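Refinishing a kitchen table – paint, laminate or just live with it?

pinetarmitten
Posted Thursday, 7:12 pm
So we moved to Gallham last month and inherited a huge old kitchen table from my aunt. It's 66 inches long, solid as a truck, and somebody stained it the color of prune juice. I want it white. Flat, plain white, no shine. My husband thinks painted tabletops always look awful within a year and wants to leave it alone. We have two kids who do everything at that table. Has anyone done this and still liked it later?

oxbow_dee
Posted Thursday, 7:40 pm
Did mine three years ago and I still love it! Scuff sand, stain-blocking primer (do NOT skip this with a dark stain, it will come through pink), then cabinet paint. I used the Mowat enamel in satin. It took forever to get hard though. We could dent it with a fingernail for 30 days, so plan on eating somewhere else for a while.

grumbleweed
Posted Thursday, 8:05 pm
Your husband's right. Paint on a table that gets used is a mistake. Every fork and every school project leaves a mark, and matte is the worst of the lot because you can't scrub it without leaving a shiny spot. If you want white, buy a white top and put the prune juice legs under it.

oxbow_dee
Posted Thursday, 8:11 pm
Mine gets used every single day and it's fine? Satin isn't matte, I'll give you that.

grumbleweed
Posted Thursday, 8:19 pm
Do you have kids, though.

oxbow_dee
Posted Thursday, 8:22 pm
Twins. They're seven. Next question!

tallow_and_tin
Posted Thursday, 9:03 pm
I'm somewhere in the middle on this. I painted a desk with Punder chalk paint plus wax and hated it, every coffee mug left a ring. Then I did the dining table with a hard enamel and a water-based clear coat on top and that one has held up great. The clear coat matters more than the paint, in my opinion. Get one that says non-yellowing, and put on 3 thin coats with a light sanding in between.

pinetarmitten
Posted Thursday, 9:30 pm
OK this is helpful, thank you all. How bad is the glare on satin? The table sits right under the ceiling light and that's half of why I wanted flat.

tallow_and_tin
Posted Thursday, 9:48 pm
Even a matte white will bounce some light back at you. Look at the paler patch low down on this one, and the top is as flat as you could ask for. Shadows show up a lot on white too, soft gray ones.

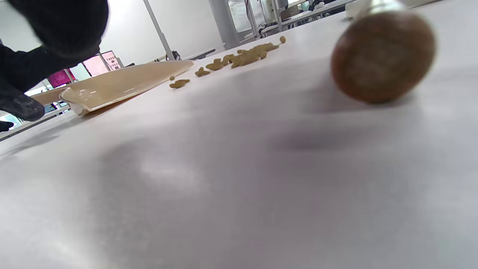

mudroom_maven
Posted Thursday, 10:15 pm
A few things I'd do before opening a can, in case it helps:

1. Test the old finish with denatured alcohol in a spot underneath. If it goes gummy it's shellac, and you can sand that off pretty easily.
2. Paint a scrap board with the whole system, primer and clear coat and all, and let the kids at it for a week.
3. Price out a new top. I paid a shop in Skirberg for one and it cost more than the table did, so get a quote before you fall in love with the idea.

grumbleweed
Posted Thursday, 10:31 pm
The scrap board is a good idea. I still say new top.

pinetarmitten
Posted Thursday, 10:44 pm
Going with the scrap board – one half flat, one half satin. My husband has agreed to accept whatever the kids don't ruin. I'll post again once they've had a go at it.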